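Color Choice and Sorting Time in Board Game Storage
Hetwood Design Course, final report

1. Background

Our group studied how long players take to put a game back in its box. The idea came from the game library at Brustia, where sets are lent out and often come back with parts in the wrong tray.
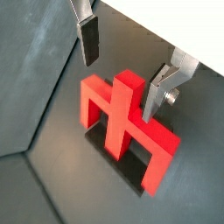
Sorting time depends on shape, color and the number of trays. We kept the trays the same and changed only the color of the parts. Earlier reports from the course used gray or brown parts, which players found hard to tell apart under the library lamps. A bright color on a dark base, like the red puzzle piece standing on its black plate, is easier to pick out, and the square edges can be read at a glance. We used this contrast for our second set.

2. Method

Each player sorted one set of mixed parts into 10 trays. We tested 16 players in October, all students. Half started with the dull set and half with the bright set. Times were taken by hand with a stopwatch and entered in a Nakovura spreadsheet. 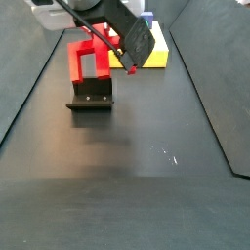 3. Results

Most players were faster with the bright set. The gap was smaller for players who started with the dull set. Two players mixed up the orange and red parts, so those colors should not be used together.

4. Limits

All players were students and knew the game already. We did not test color-blind players.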